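Play kitchen pot: is a lid that comes off worth having, and what goes with what?
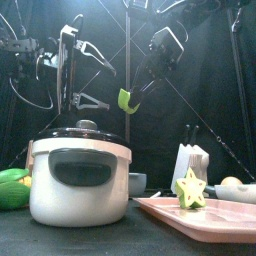 Posted by mossbank93 on 12 May 2025
Play Kitchens and Pretend Food > Buying, sorting and mending

I am sorting the play kitchen things before my niece's children come to stay in July and I would like some opinions on what to keep together as a set. The pot is the white one with the black lid and the grey knob. I also have the corn in its husk, a slice of star fruit, a pink tray, a grey-blue bowl and a white utensil block with black handles. They came from different places. The pot was in a box from the Ritberg market and the tray was from a charity shop in Sornville.

The children are 2 and 4. My question is whether to put the lid out with the pot or keep it back. The last time they visited, the lid from another pan went behind the radiator and we had to take the shelf off to get it.

quillfeather
Put the lid out. A pot without a lid gets used as a bucket. With a lid they put something in, cover it, wait, and take it off again, and that is most of the cooking at that age.

tarnside
I disagree with that for the younger one. Mine at two used every lid as a cymbal. I kept the lids in a drawer until she was three and she didn't miss them. The four year old will want it though, so you may not have a choice.

quillfeather
A cymbal needs two lids. There is one.

tarnside
A lid and a tray will do it.

oldlarder
What size is the knob? I'd be more interested in that than in the noise. If it is screwed on from underneath, check the screw. If it is glued, give it a good pull before anybody under three has it. I had a Nordin pan set where the knobs worked loose after a winter of use.

mossbank93
It is a short round knob. I pulled it and it doesn't move. I can't see a screw on the underside so I assume it is moulded or glued. I'll check it again before they arrive.

hobnail_jen
I would split it by what they do with it and forget about sets. Pot, lid and bowl in one basket. Food on the tray. The utensil block stays on the worktop of the play kitchen where it lives. When everything is in one big tub they tip the tub out and then walk off.

mossbank93
That is more or less how I have it at the moment, except the corn keeps ending up in the pot. It seems to be the right thing to boil, so I may leave it.

pennyroyal
Corn goes in the pot, obviously. What I wouldn't bother with is the star fruit. Does a two year old know what it is? Mine thought it was a biscuit. I'd put out things they eat at home, such as a carrot, a potato and an egg, and keep the odd fruit for later.

hobnail_jen
I don't agree. It's a star. They all like a star. It doesn't matter if they call it a biscuit, and it stands up on its edge, which a carrot won't.

pennyroyal
Fair enough about standing up. I still think familiar food gets more use.

oldlarder
Ours was a favourite and I have never once bought a real one. I think it came in a Lukeo fruit bag, but I wouldn't swear to it.

tarnside
Going back to the tray, is it a shiny one? The shiny ones show every scratch if you keep hard things loose on them. I put a folded tea towel in mine for storage.

mossbank93
Yes, it is glossy inside. It is shallow with a sloping rim, so things slide when it is carried. A tea towel might help with that too. Thanks.

quillfeather
How are you washing it all? I do warm water with a drop of washing-up liquid, then dry everything with a towel straight away. Don't leave the utensils standing in the block until they are fully dry. Water sits in the bottom.

oldlarder
Agreed on the block. Turn it upside down overnight.

mossbank93
I have decided to put the lid out and take it away if there is trouble. The star fruit is staying. If anyone has a spare grey-blue bowl to go with mine I would be glad of a second, as they will both want it. I can pay the postage.

hobnail_jen
I have a blue one but it is brighter than yours. I'll send you a message.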